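Fruit in the Lunchroom: What Students at Lanville Eat, and What They Leave Behind
Final project report, Community Nutrition
Dale Li
Project advisor: Raymonde Zacharias

Why I picked this subject

My grandmother kept a bowl of fruit on her kitchen table all year long, and whoever walked past it was expected to take something. I grew up thinking that was simply how fruit worked. Then I started helping at the Lanville school cafeteria two years ago, at the end of the lunch line where the trays come back, and I saw how much of it went straight into the bin. Whole apples, some with a single bite missing. Bananas that had been carried across the room, set down, bumped a few times and thrown out with the peel still closed. It bothered me more than I expected, and when Ms. Zacharias asked us in class to find a question we could live with for a whole term, I had mine before I got home.

The question I settled on was a plain one. Does the way fruit is offered at lunch change how much of it gets eaten? I was less interested in whether students like fruit (most of them told me they do, and I believe them) and more in the small, everyday things that get between a person and an apple.

How lunch works at Lanville

The cafeteria serves 600 students over three lunch periods. The fruit comes from Oveck, a produce supplier that delivers early on Tuesday, and it is kept in the cold room behind the kitchen until it is needed. Every student who takes a hot lunch may also take one piece of fruit. Before my project, all of the fruit was kept in deep steel pans at the very end of the line, after the desserts and right before the register. By then most people have their card in one hand and a full tray in the other, and I can tell you from standing there that a banana is a hard thing to pick up with your elbow.

The kitchen staff were kind to me from the first day, even though I was in their way a good deal of the time. The head cook, who has worked there since before I was born, told me the fruit had been at the end of the line for as long as she could remember and she had never heard a reason for it.

What I did

I split the term into three parts. In the first part I changed nothing and only kept records. In the second part we moved the fruit to the front of the line, on a low table where people could see it as soon as they came through the door. In the third part we left it at the front and also offered the apples cut into wedges, in paper cups, next to the whole ones.

At the end of each lunch I sorted what came back on the trays into three tubs: eaten, partly eaten and untouched. I did this with gloves and an apron and, after the first week, with a radio. Over the term I recorded 1,896 pieces of fruit, counting a cup of wedges as one piece. I also talked with students at their tables, using a short list of questions that Ms. Zacharias helped me rewrite twice so that they wouldn't push people toward an answer.

I kept the choice simple on purpose. Apples and bananas were there every day, with other fruit alongside when Oveck had it at a good price. Those two are what most of us grew up with, and they fail in different ways. An apple is sturdy but takes a long time to eat, and a banana is quick to eat but bruises if you look at it wrong.

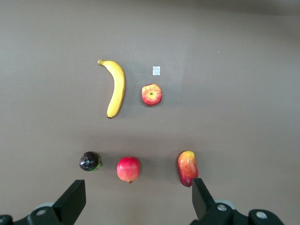
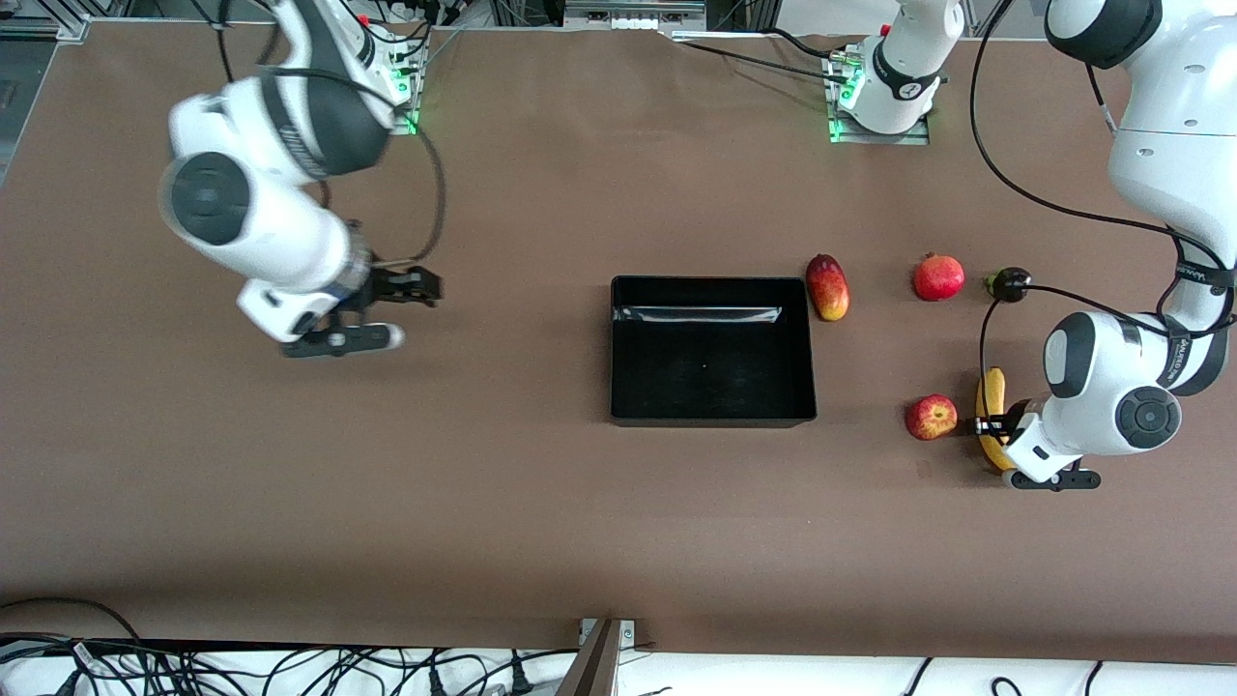
Fruit laid out on a brown tabletop, seen in two views.

What I found

Moving the fruit to the front made a difference right away in how much was taken. The low table was often bare before the last lunch period, and we had to ask the kitchen to hold some back. What surprised me was that more of the fruit was also coming back untouched. People took it because it was right there and their hands were free, and then by the time they had finished everything else the bell was close.

The wedges changed that. Very few cups came back full, and in the younger grades hardly any did. One sixth grader explained it to me very patiently: she has braces, and a whole apple is a project. Several others said they didn't like eating a whole apple in front of people, which had never once crossed my mind. A boy at the same table said he liked the cups because you could share them, and then he offered me one, so I sat down for a while.

Bananas were more stubborn. Where we put them mattered less than what shade they were. A banana with green at the tip was passed over, and so was one with brown spots, and in between there is a window of maybe two days. When the delivery came in ripe we did well at the start and badly by Friday. I asked whether the order could be split into two smaller ones, and the kitchen is looking into what that would cost.

Problems along the way

I should have started recording bananas by ripeness from the beginning. I only thought of it well into the second part, so I have nothing to compare it with from the first. I also lost four days of notes when a tray of soup went over my clipboard. After that I copied everything into a notebook before leaving the building.

There is the question of the cutting, too. Wedges take time, and the kitchen doesn't have much of it. We borrowed a hand slicer from Nanira, the catering company that runs the staff dining room, and it helped a lot, but somebody still has to stand there and push it. The apples also turn brown if they are cut too early. A little lemon juice in cold water slowed that down enough to get through all the lunches.

What I would like to see next

I would like the fruit to stay at the front of the line, and I would like the cups to stay at least for the younger grades. Després, the middle school across the river, has a longer lunch than ours, and it would be good to know whether their students finish more of what they take. I have written to their cafeteria manager and she has invited me to come and stand by the trays in June.

Thank you

Thank you to Ms. Zacharias for reading every draft, including the one that was mostly about my grandmother. Thank you to everyone in the Lanville kitchen for making room for me and my tubs, and to all the students who let me ask them questions while they were trying to eat.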